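My sister-in-law has been on at me for ages to come along to one of the open days at Hinrichs, and I finally ran out of excuses. It's 100 kilometres each way from Trikstead, so I packed a thermos and a cheese sandwich and made a proper outing of it, and I'm so glad I did!

They've set up a little flat inside the building, with bedrooms and all, and there were 19 of us shuffling through in our socks. The bedroom was my favourite (I could have stayed there all afternoon, to be fair). The job was tidying up around the bed, laundry mostly, and we watched on a big screen from next door so we weren't underfoot.
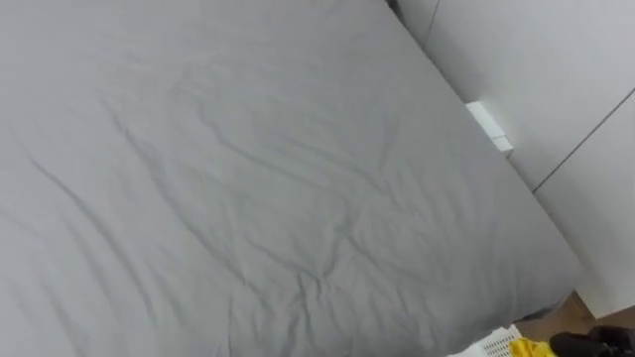
Arnaldo Quintela
Blogger and retired upholsterer, Flerside

I spent my working life pulling fabric tight, so naturally I was looking at the grey sheet and its creases while everyone else leaned in for the black gripper, down by the yellow fabric and the white basket. There's hardly any room between the bed and that white cabinet, either. I asked the young woman running the session whether cloth was hard for it, and she laughed and said cloth was the whole reason she had a job. We must have chatted for 20 minutes, and my tea went cold. They're having another one in May and I've already put my name down.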